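How to replace an already published ebook with a revised version?

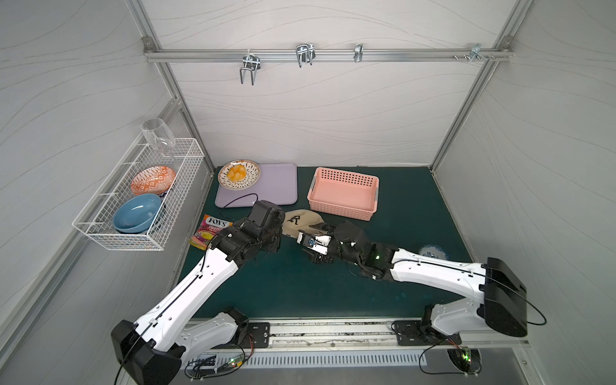 Rail with hooks, wire basket on the left wall

Asked by Hryhorii Dmytriv in Self-publishing, July

Hello. I published my book through Telar, as ebook and paperback. Now I have a revised text: 11 chapters became 10, and the paperback is 182 pages. Must I make a new edition with a new ISBN, or can I upload the new file over the old one? I am also afraid that the reviews will be lost. English is not my first language, sorry for mistakes.

2 answers

Kobzar
If you only corrected typing errors, upload over the old file. In your case a whole chapter is gone, so I would call it a second edition and take a new ISBN for the paperback. Write "Second edition" on the copyright page. Check also the width of the spine, the old cover file will probably not fit. About reviews I can speak only for my own book: I wrote to support before I published, and they connected the two pages. Readers who bought the old ebook did not receive the new one automatically.

Gestgate
just upload it, I did this on Clallico and had no problem

Comment from Hryhorii Dmytriv
Thank you both. I will ask support first. Kobzar, did you leave the old paperback on sale in the meantime?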